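Pipette stand

A pipette stand (also pipette rack or pipette holder) is a support on which micropipettes are hung or rested between uses. It keeps the instrument upright, so that liquid left in the tip or the tip cone does not run back into the body, and it keeps the tip clear of the bench surface. Stands are found in most laboratories where small volumes are handled by hand.

Types

Linear stands consist of a horizontal bar carried on two legs. The pipette is hung by the finger hook at the top of the handle, and may be placed anywhere along the bar unless the bar is notched. Carousel stands have a central column with a rotating head, usually with six or seven places, and take up less bench length. Single holders are clipped to a shelf edge or fixed to a wall with adhesive tape.

Construction

The legs are commonly moulded in plastic or bent from coated sheet metal. In linear stands the main dimension is the clear height below the bar, which must exceed the length of the longest pipette with its tip fitted. A clear height of 300 mm is sufficient for most single-channel models. The Orklow linear stand, made by Timmermans, has a clear height of 271 mm and is not suited to pipettes fitted with extra-long tips. Lighter stands may tip forward when a multichannel pipette is hung at one end, and some makers supply a weighted foot for this reason.

Use

A pipette is normally hung up without its tip. Where the same tip is to be used again within a short procedure, it may be left on, provided that it hangs free of the bench and of any vessel nearby. Laying a pipette flat with liquid in the tip can cause corrosion of the piston and contamination of later samples.

The bar and legs are wiped with a mild detergent or 70 per cent alcohol. Strong solvents cloud some plastics. Mirjam Vanhove's bench manual for Surnus recommends weekly cleaning, with the bar removed where the design allows.
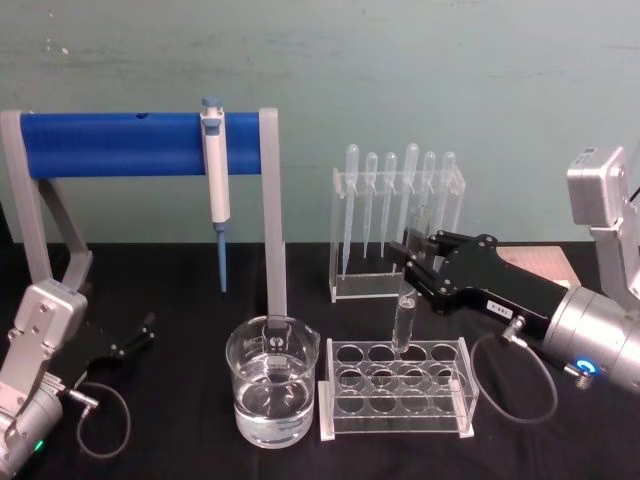 Linear stand with a blue bar and light-grey legs, holding a single-channel micropipette with tip fitted. Foreground: glass beaker of clear water.

Related equipment

Charging stands for electronic pipettes have electrical contacts at each place and generally accept only the maker's own models. Stands for glass pipettes differ in form, being either tiered racks or drilled plates.

See also: Micropipette; Pipette tip; Beaker; Burette clamp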